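Subject: Re: [cell-users] sorting bench, who does what once the arm is in

Replying to the list because two people asked me the same thing off-list.

> We run a small sample-handling bench at Brurport and are
> looking at putting one arm on it. The picking we can work
> out. What I can't find written down is what happened to the
> people on the bench. Did you keep the same crew? Same
> shifts? Who deals with a bad grip at 5 a.m.?

We kept the same crew. There were 3 operators on the bench before and there are 3 now, but the work is different. Before, each of them moved rough pieces by hand for a full shift and logged the result on paper. The arm now has the transfer step, one piece at a time, and the operators have the setup, the exceptions and the log.

Most of the setup is done in simulation. An operator loads a lumpy piece and a bowl, runs the approach and checks the clearance between the jaws and the rim before anything is sent to the floor.
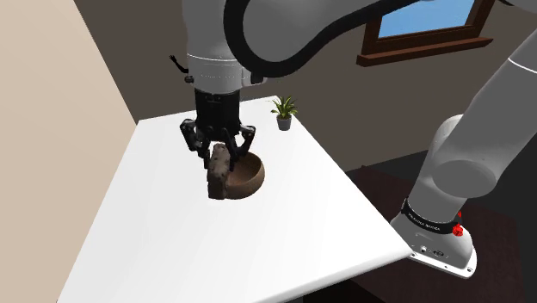 At Tallano this was an engineer's job. We moved it to the bench in April, after 2 weeks of training, and would do it again. The operators know which pieces crumble and which have one good pair of faces. The engineers had to be told, and usually were told after the fault.

Grip faults are handled by the shift. The procedure is stop, look at the contact from close up in the simulator, change the grip width or the approach angle, rerun. Fingertip position against the side faces is what we check first. Irregular edges matter less than we assumed.
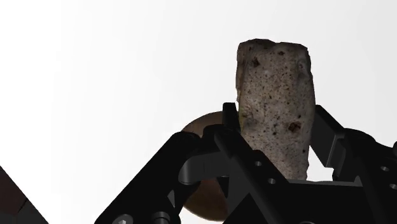 cell-users Digest, Vol 7, Issue 3

Things that got worse: the night shift is quieter and people say so. Waiting on a rerun is dull work. Pay grades took longer to sort out than the integration did, and the old grade had nothing in it for editing a motion file. Start on that before the hardware arrives.

Things that got better: wrist complaints are down, and the log is now complete enough to use. Our fault list has 300 entries, nearly all written by operators. Vivov supplied a template for it that we cut down to one page.

I can send the page and the revised job description to anyone who writes to me. Van den Broek has its own version, with a separate column for handover notes, and I would ask them for that one too.

cell-users mailing list | List owner contact | Unsubscribe | Back to top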